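Cirkasora Paired Hand-Held Gripper Kit, Two-Finger, for Demonstration Recording
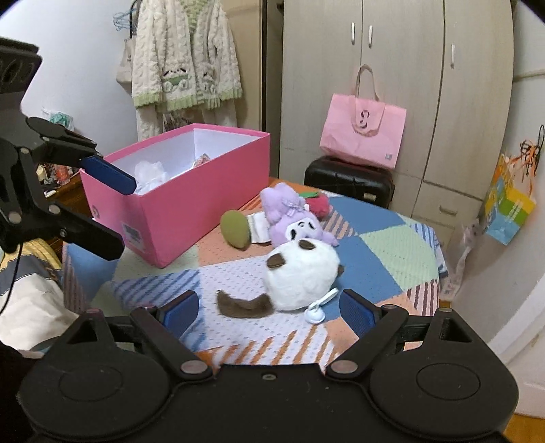
Overview

The Cirkasora kit is a pair of hand-held grippers for recording manipulation examples without a robot present. The operator holds one unit in each hand and does the task directly. A camera on each unit records the fingers, the objects and the surroundings from the same viewpoint the robot's wrist camera will have later. Recordings are exported as episodes and used to train a policy for a two-armed system fitted with matching fingers.

Typical work is household handling: putting soft toys into an open box, clearing a table, sorting small goods. Soft and furry items are a good use of the kit, as they deform under the pads and are hard to simulate. Furnished rooms are supported. The kit does not need a plain backdrop or a fixed work cell, and patterned tablecloths are acceptable as a work surface.

What is supplied

Two grippers, left and right, black, with riveted finger linkages
Blue rubber finger pads, fitted
One spare set of pads
Two USB cables
Recording unit with belt clip
Calibration card
Driver for the pad screws
Printed quick guide

The Brindcombe carrying case is sold separately. A phone or laptop is needed for episode review and is not included.

Construction

Each finger is a pinned linkage driven by the trigger. The two fingers of a unit move together and stay symmetrical about the center line. Travel is limited by a stop inside the body. Do not remove the stop to obtain a wider opening, as the width reading will no longer match the calibration table and the episodes will be rejected on import.

Pads are consumable. Inspect them before each session and replace both pads of a unit at the same time. A worn pad changes the point of contact and also changes how the finger looks to the camera. Pads of another color can be ordered, but a data set should be recorded with one color throughout.

Specifications

Configuration: paired, left and right
Fingers per unit: 2
Grip: parallel closing, trigger operated
Recorded channels: video, gripper width, unit motion
Storage on recording unit: 200 episodes at the default length
Pad life: about 2,000 grasps on fabric and plush, less on card edges and rough plastic
Warm-up before calibration: 5 minutes
Export: one folder per episode, video plus a table of readings

Recording procedure

1. Switch on the recording unit and leave it for the full warm-up.
2. Place the calibration card flat on the work surface. Hold each unit over it until the tone sounds.
3. Set out the objects. For pick-and-place tasks, keep the receiving container open and fully on the table.
4. Start with both grippers raised and open, with the work surface in view.
5. Press record. Approach the first object at a steady speed.
6. Open the fingers on either side of the object before lowering. With plush, set the pads low, near the base, and close until the body of the toy is held and not only the pile.
7. Move to the container, lower, open, and withdraw straight up.
8. Press record again to close the episode. Label it before starting the next.

Change the starting positions between episodes. Turn objects over, lay them on their sides, and swap their order. A set in which every toy starts upright in the same place trains poorly. It is also useful to move the table or work in another room after a batch.

The second gripper should stay within reach of the work even when only one hand is needed. It may hold the box steady or wait beside it. Either is acceptable, but choose one and keep to it for the whole task label.

Objects to watch

Plastic clips, straps and hang tags on soft toys can catch between the pad and the finger. Grip the body of the toy away from the clip. Loose tissue inside a box can be left where it is, but note it in the label if it moves during placement. Folded cards on the work surface count as objects and should be listed.

Cables: the standard cable is 39 inches long. Route it behind the forearm. A cable across the lens spoils an episode more often than a missed grasp does.

Rejected episodes

The import tool rejects an episode if the width reading drops out, if either unit loses tracking, or if the file has no label. Failed grasps are not rejected. Keep them and mark them as failed; the training script can include or exclude them by label.

Compatibility

The finger geometry matches the Portela two-finger end effector. Adapter plates for other arms are made to order at the Pratport workshop. Send the flange drawing with the order. Episodes recorded with the earlier single-gripper kit can be imported, but cannot be merged with paired episodes under one task label.

Service

Linkages should be checked for play once a year. Return both units of a pair together, as they are calibrated as a pair. The workshop is closed for stocktaking in December and returns received then are handled in January. Technical questions on this product go to Ewan Doolan, Pratport workshop.

Shares: 5 | Comments: 2

Related items
Finger pads, blue rubber, set of four
Brindcombe carrying case for paired grippers
Portela two-finger end effector
Recording unit, spare battery
Calibration card, replacement

Contact | Terms of sale | Copyright Cirkasora | Back to top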